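A year of buying fewer clothes

Last October I added up what I had spent on clothes over the previous twelve months. I did it from bank statements, and it took most of an evening. The total was $2928. I don't earn the kind of money where that makes sense, and I couldn't have named half of what I'd bought.

I set two rules. The first was a limit of $200 for the whole year, not counting underwear and socks. The second was a waiting list. If I wanted something, I wrote it on a sheet taped inside the closet door with the month next to it, and I had to leave it there for 30 days before I could buy it.

Before starting I took everything out and made a list of what I owned. I had 166 pieces, with coats and not with shoes. Four of them still had the store tags on. One was a gray cardigan that I already owned in the same size.
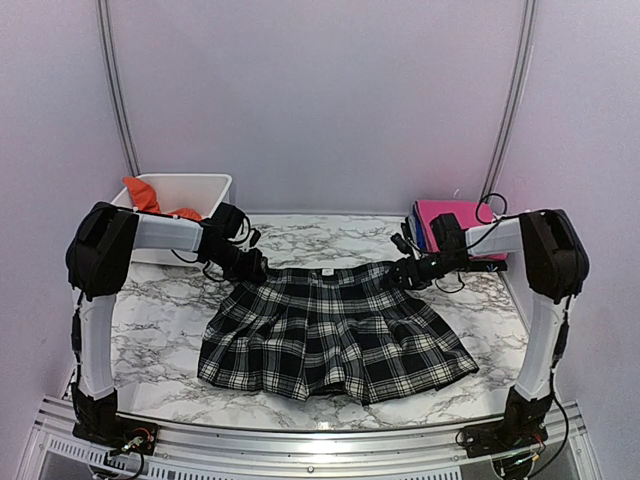
The first two months were easy. I was pleased with myself and I had plenty to wear. I moved the things I never reached for to the front of the rod and made myself wear each one to work once. Some went back into regular use. A green corduroy shirt I'd written off is now something I wear every week. Others I knew by lunchtime were wrong, and those went into a bag for the thrift store in Valport.

January was harder. I had a bad stretch at work and found out how much of my shopping had been something to do between dinner and bed. I had the Grundemeo app on my phone and I was opening it without deciding to. I deleted it, put it back a week later, and then deleted it again. After that I unsubscribed from the store emails, and I think that did more than anything else on this page. I can't want a coat I've never seen.

The waiting list worked better than I expected. I wrote down nineteen things over the year and bought three. Most of the time I came back to the sheet and had to think about what I'd meant. "Blue top, the other kind" is still on there.

What I bought: a pair of black work pants, secondhand; a raincoat, new, which was most of the money; and a plain white T-shirt to replace one that had gone through at the underarms. I finished $11 under the limit.

I also had to learn some repairs. My neighbor Kasun Dissanayake used to do alterations and he showed me how to put up a hem by hand so the stitches don't show on the right side. The trick is to pick up only one or two threads of the outer fabric each time and not pull tight. He also told me to press the fold before sewing and let it cool. My first hem took two hours and puckered. The third one was fine.

Patterned fabric is slower. With anything checked or striped you need to pin it so the lines stay level all the way along, and you can't fudge it the way you can on plain black. With pleats you take the basting out last, after pressing, and you hang the thing from the waistband with clips. I had been folding pleated skirts in a drawer for years and ironing them every time I wanted to wear one.

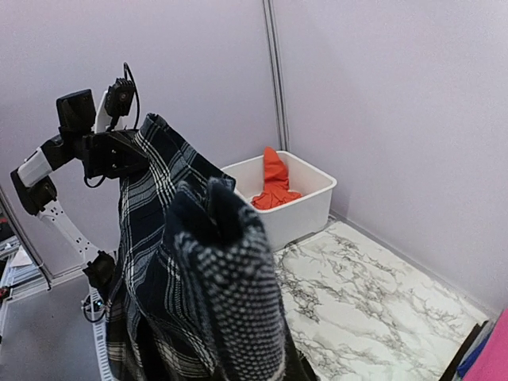 Plaid in folds.

Some things I got wrong. I didn't allow for events, so when a cousin got married in June I had to borrow a dress, and it didn't fit well across the back. Next year I'd keep a separate amount for that. I was also too strict about shoes. I wore a pair well past the point where they were doing my feet any good, when shoes weren't even part of the rules.

The bag for Valport turned into five bags. I sold a few of the better pieces through Skarnari and made enough to cover a month of groceries, but the photographing and mailing took a lot of time and I probably won't do it again. The rest I just gave away.

I'm keeping the list on the closet door. I've raised the limit a little for this year and I'm putting shoes inside it. I also need a winter coat, and it has been on the sheet for three weeks so far.

Last updated: October

Comments

M. Nasution
The unsubscribing tip is right. I did that two years ago and my inbox is a lot quieter too. Did you count workout clothes?

Author
Yes, they were in the limit. I didn't buy any.

pennyandthread
For pleats, try a damp press cloth and a bit of white vinegar in the water. Test it on the inside first. My mother did all our school skirts like that.

Dot R.
I also own the same cardigan twice. Mine are navy.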